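Home News Projects Members Events Contact

The brick tower at Clenudach: what we learned in the first part of the work

Many members have asked for news about the old waterworks building at Clenudach, so I will try to give a full report. The scaffold on the north side is now complete and the masons started on the brick in September. They worked from the top down, and they have reached the level of the second row of windows.

The building was made in two periods. The lower part is of hard red brick laid in lime mortar. The tower was added later, with a softer and more yellow brick, and here is most of the damage. At some time the tower was pointed again with cement mortar. This mortar is much harder than the brick around it, so the rain water could not leave by the joints and it went out through the face of the bricks. After many winters the faces broke away. On the north side we must replace 696 bricks. The survey had expected fewer, but it was made from the ground with binoculars, and a person on the ground cannot see behind the cornice.

To find the right new brick was slow. Amerley Aidoo, the architect for the project, asked for samples from several makers and put them on the scaffold beside the old wall for a few weeks, so that we could look at them in sun and in rain. Most of them were too regular. In the end we chose a handmade brick from Busutia, which has a little variation in color and the same height as the old ones. We ordered 2,000, which is enough for the north side and the east side, with some left to keep in store for future repairs. They were delivered on pallets and are stored under cover in the yard. 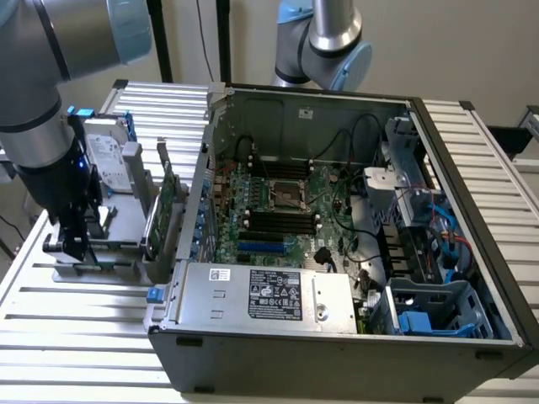 Why is the old cement mortar not cut out with a power grinder?

The joints in the tower are very thin, and a grinder blade would take away the edge of the brick on both sides. The masons use small chisels and, in the wider joints, a hand saw. It takes more time, but the old bricks keep their shape and the new joint can be as thin as the first one was.

The new mortar is a lime mortar with sand from the Mara pit. Shahzad Mughal, who leads the masons, made 11 trial panels on the back wall of the pump room before we agreed on the mix. The sand has some dark grains in it, and when the surface is brushed they show in the joint in the same manner as in the old work. If you visit, please look at the panels. The one we chose is the second from the left, marked with a small cross in chalk.

Lime mortar cannot be used in frost, and for this reason the pointing is stopped until spring. The finished areas are covered with burlap and plastic sheets. Please do not be worried if you pass on the road and see the sheets move in the wind. They are checked every morning.

During the winter the work continues inside. The iron stair in the tower is sound, but 2 of the treads have cracks and will be taken to the Darko foundry to be used as patterns for new ones. The round window above the stair has been taken out and its opening is closed with boards. Its frame is oak, and only the bottom part is rotten - the carpenter will join new oak to the old and keep the rest. The glass was not original, so we will put in clear glass with a slightly uneven surface.

One question is still open, and this is the lead roof of the cornice. The sheets that were laid in the last repair are too long, and they have split where they expand in the summer. Amerley would like to lay shorter sheets with a small step between them. From the ground the step would not be seen, but it changes the old detail, and we are waiting for the answer of the county conservation officer. If the answer comes before the next newsletter I will put it on the notice board by the gate.

The footpath on the north side stays closed while the scaffold is there. The yard entrance is open as usual, and the parking places beside the pump room can be used again from January.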